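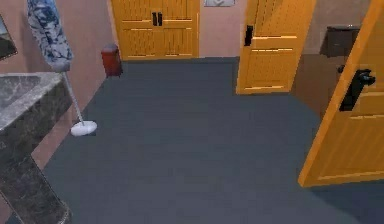 Search this site
Type and press enter

Paint names, and what they did to me

We have been choosing a colour for the bathroom since October. I say "we", but my contribution has mostly been standing in the doorway saying "that one's nice" about things that were, I was later told, primer.

It began with a colour card. The card was free, and it is the last thing in this whole business that was. It had 400 squares on it, each the size of a stamp, and the first thing you learn is that none of them is called after a colour. I was after a sort of pinky beige. I could not have pinky beige. I could have Mollow, or I could have Fluvis, and between the two of them lay a difference that cost us most of a fortnight and one quite serious silence over dinner.

Mollow sounds like a village with a duck pond. Fluvis sounds like something you'd be given cream for. On the card they were the same. On the wall they were also the same, until about four in the afternoon, when Fluvis went the colour of a sticking plaster and Mollow stayed where it was. By half past four they were the same again.

I would like to meet the people who do the naming. I picture a long table, good biscuits and a lot of gazing out of the window. At some point a person said "Padum" out loud, to colleagues, about a brown, and was paid for it. I've tried it at home. I stood in front of the airing cupboard and said the first noise that came to me, and all I got was asked whether I was feeling all right.

Then come the tester pots. A tester pot holds enough paint to do a patch the size of a tea towel and leaves enough over to dry out in a cupboard for the rest of your life. We own 19 of them. They live under the stairs with the other things we can neither use nor throw away, such as the fondue set. I know there are sensible households that paint a sheet of lining paper and move it from wall to wall. We painted straight on to the wall, in patches, each a bit bigger than the last, until visitors started asking whether we'd had a leak.

The trouble with asking for opinions is that you get them. My sister liked the patch by the window. My mother liked the patch by the door, and was put out to hear it was the old paint. The man who came to read the meter wasn't asked, but he stopped on his way past, looked in for some time and said "brave".

For a while we left the beiges altogether and flirted with a green called Shehu. It was lovely in the pot. Up on the wall it made everyone who stood near it look as though they'd just come off a ferry. I was for keeping it, on the grounds that it would stop people lingering. I was outvoted, one to one.

So we went back to Mollow. I drove to the shop, I gave the name and I felt rather grown up about it. The young man behind the counter typed it in and told me it had been discontinued. It had been replaced by something very close, he said, which didn't have a name yet, only a number: 612.

I bought two tins of it. I've grown fond of 612. It doesn't want me to think about the coast, or linen, or anybody's grandmother's pantry. It's a number and it goes on with a roller. The first coat took 15 minutes longer than the football, and the second is waiting for me to stop writing this.

The ceiling, I'm told, is going to need a white. There's a card for those as well - I've seen it on the kitchen table, under the fruit bowl, and it folds out.

4 comments

tealeaf: We had Padum in the hall. It's orange at night. Don't.

Back Bedroom: You want to write 612 inside the cupboard door before you lose the tin. I have three rooms I can't touch up.

moss_and_mortar: Please tell me the fondue set is also brown.

tealeaf: Theirs can't be as brown as ours.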